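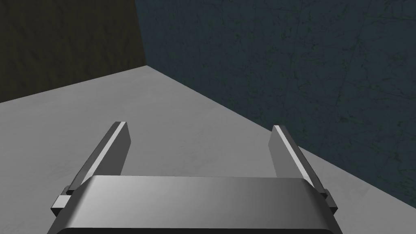 *Jaws open, bare floor, corner ahead. A simulated view from the gripper's end of things.*

## Workshop tips borrowed from a simulator

The Wunura project at Workham spent most of November teaching a simulated gripper to pick small parts off a floor near a wall. Their write-up is heavy going, but a few bits of it are worth pinning over the bench.

**Stop short, then look.** In the first batch of 100 practice runs the gripper went straight for the part and managed 20 clean pick-ups. Told to halt above the floor with its jaws wide and check its aim, it got 341 out of the next 632. That is still worse than me with a dropped washer, though not by as much as I'd like.

**Open wider than you think you need.** Same goes for pliers, tongs and those long grabbers for behind the cooker. Half-open jaws mostly push the thing further away.

**Corners are where screws go to retire.** The team's worst results came within a hand's width of the skirting. Their fix was to drag the part out along one wall first and lift it afterwards. A wooden ruler does this nicely at home.

**Pale floor, easy life.** Runs over light grey beat runs over speckled brown – an old sheet under the job will do.

**Change one thing at a time.** They call it the Pavlović rule, after the test sheet they use. I tried it on our sticking drawer at Budunport and found it was the runner, having already planed the front.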